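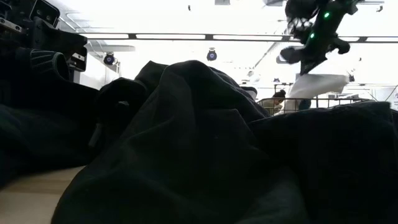 Black cloth heaped on the table, with the two arms at left and upper right.

Skeltardale Cloth Handling Study: Frequently Asked Questions
Last updated 1st January

What is the study about?
We are testing a way for two robot arms to find a usable grasp point on a pile of dark fabric. The method is called Prurnska. It looks for folds that stand up from the pile, ranks them, and picks one for the first grasp. The second arm then takes hold lower down and the two arms pull the cloth apart.

Why black cloth?
Most published folding work uses light or brightly colored towels and shirts. Edges and creases show up well on those. On black fabric the shadows and the cloth are nearly the same value, and a ranking step that works on a white towel may return nothing useful. We wanted numbers for the hard case.

How many trials did you run?
The data set has 2,862 grasp attempts. Of these, 700 were held back for testing and never used in training. An attempt starts when the arm leaves its rest pose and ends when the fingers open again or the time limit runs out.

What counts as a success?
The cloth has to stay in the fingers while the arm lifts it clear of the pile and holds it for 17 seconds. If the fingers close on two layers, we still count it, but it gets a separate tag in the log. You can filter on that tag if your own definition is stricter.

How well does it work?
On the held-back trials, the fold ranking picked a graspable point in 70 percent of cases. Most failures were on low, flat piles with few raised folds. Tall piles with a clear crest were easier. We have not found a setting that does well on both.

Does the method need a depth camera?
No. Prurnska takes ordinary color pictures. We tried adding depth early on and dropped it after the readings on black fabric came back with large holes. The depth files from that period are not part of the release.

Did you change the room lighting?
No. The ceiling lights stay on as they are in normal use. Bright fixtures behind a dark pile push the exposure down and hide detail in the folds, so we adjust brightness in software before ranking. The release includes both the raw and the adjusted pictures. If you train on one and test on the other, expect worse results.

Can I use the ranking code with a single arm?
Yes. Set the second arm to "none" in the settings file. The ranking step does not change. You will lose the pull-apart step, and the success test will only cover the lift.

What is the difference between Prurnska and Jararon?
Jararon is the program that moves the arms and keeps them from hitting each other. Prurnska only decides where to grasp. You can use Prurnska with a different motion program if it accepts a target point and an approach angle.

Are people ever in the pictures?
Yes, in the background of some of them. Please keep this in mind if you plan to repost pictures from the set. The terms of use ask you to blur faces first.

Who paid for the work?
The Mac an tSaoi fund covered two years, ending last February. There is no outside funding at present, and replies to bug reports may be slow.

I found a mislabeled attempt. Where do I report it?
Send the attempt number and a short note to Santosh Goel through the contact form. Corrections go into the next release. Please do not send edited label files, as we can't merge them.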